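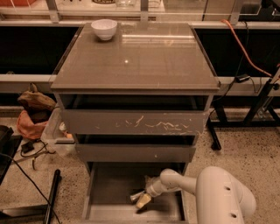

A small white bowl on top of a gray nightstand. The shiny top reflects the light overhead.

Why Are Some Things Shiny?

Look at a spoon, a window and a sock. The spoon and the window shine. The sock doesn't, no matter how clean it is. All three are sitting in the same light, so the difference must be in the things themselves.

Light and bouncing

Light travels in straight lines until it hits something. Then some of it bounces off. Scientists call this reflection. You see a thing when light bounces off it and goes into your eye. In a completely dark room there is no light to bounce, and you can't see anything at all.

Light bounces a bit like a ball. Roll a ball straight at a wall and it comes straight back. Roll it at a slant and it goes off at the same slant on the other side. Light follows this rule every time.

Smooth and rough

On a very smooth surface, rays of light that arrive side by side also leave side by side. They stay in order, and you see a bright spot or even a picture of whatever the light came from. A long lamp makes a long streak. A mirror is so smooth that you can see your own face in it.

A rough surface is different. Under a microscope, a piece of paper looks like a heap of tangled threads. Each ray hits a part that is tilted its own way, so the rays fly off in all directions. The light still reaches your eye, but it is mixed up and there is no bright spot. A surface like this is called matte.

Scratches are small rough places. Light scatters when it hits them, and that is why scratches on a dark surface often look pale.

What about color?

Shiny and colorful are separate things. A black piano can be very shiny. A bright yellow towel is not shiny at all. Color depends on which parts of the light a thing soaks up and which parts it sends back. Shine depends mostly on how smooth the outside is.

Metals are a special case. They send back most of the light that hits them, so polished metal is very bright. Glass lets most of the light pass through and reflects only a little. You can see this at night - stand in a lit room, look at a dark window, and there you are. In the daytime the same reflection is there, but the light from outside is much stronger and hides it.

Why bowls and plates shine

A clay pot that has been baked once is usually dull. To make it shiny, the potter covers it with glaze, a mixture with ground-up minerals in it, and bakes it again. Many glazes need a kiln hotter than 1,000 degrees Celsius. The glaze melts, flows into the tiny bumps, and cools into a thin coat of glass.

Krystyna Witkowska makes pots in Trendelbridge. Every July she lets children glaze a tile at her workshop. "They think I've mixed up the tiles," she says. "The glaze goes on like chalky paint and comes out like glass."

Polish and varnish do a similar job on wood and floors. They fill in the low places and leave a smooth layer on top.

Try it yourself

You need a sheet of aluminum foil and a flashlight.

Lay the foil flat on a table, shiny side up. Make the room dim and shine the flashlight on the foil from one side. Move your head until you find the bright spot.

Now crumple the foil into a loose ball. Open it out again carefully so it doesn't tear, and shine the flashlight on it. How many bright spots are there now? Try smoothing it with the back of a spoon. Can you get the single spot back?

The foil is still the same metal and it reflects the same amount of light. It has hundreds of little slopes now, and each one sends the light its own way.

Words to know

Reflection: light bouncing off a surface.
Matte: not shiny.
Glaze: a glassy coat baked onto pottery.
Kiln: a very hot oven for baking clay.

Page last checked 2020-02-19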